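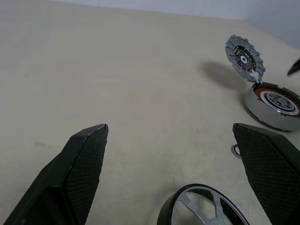
One reader of my last column wrote in to say that rules for robots are written by people who have never had to clear a jam at ten to five, and that if I was so fond of them I should come and try following all 266 pages in a pair of work gloves. I have thought about this a good deal, mainly in the bath, and I agree with the first half.

The document in question is the handbook we use at Gusetti, where small round parts with delicate insides are taken to bits and put back together, by machine where possible. It was bought in from Lometti, a consultancy that charges by the binder. It has 48 pages on signage. It has a page and a half on what a gripper should do when it meets a bare coil of copper wire, and most of that is a definition of "gripper".

My quarrel is with the proportions. I like a rule. A good one saves an argument, and at my age I have only so many arguments left. The best I ever saw was taped to a cabinet at Malinowski, in biro, and it read: "Fingers open before the arm moves. Yours too." You could learn it while walking past. I would trade the Lometti binder for it tomorrow, along with the shelf the binder sits on.

Grip force is where the trouble usually starts. The handbook gives one limit for "components", as though a steel ring and a circuit board were the same sort of creature. Anybody who has opened up a motor knows that the outside will put up with almost anything and the inside will put up with almost nothing. So the limit gets set for the outside, the inside gets squashed, and a form is filled in. We filled in 887 of these forms last year. I asked who reads them and was told they are kept for seven years, which I took as an answer.

Flultano, who supply our arms, do it differently. Their guidance asks you to write down, for each part, where it may be touched and where it may not, and then to have somebody else try it with the arm at its slowest. It is dull work and takes about a morning. It also gets redone whenever the part changes, and this is the bit that managers strike out, usually in August when the people who would object are in Spain.

My correspondent will say that this is still paper. So it is. But it was written at the bench by whoever had the part in front of them, and it fits on one side of a sheet. If a standard can't be read by the person standing next to the machine, it is there for the insurers, and they should be made to come in and clear the jam.

I have accepted the invitation, by the way. I am told gloves will be provided, subject to section nine.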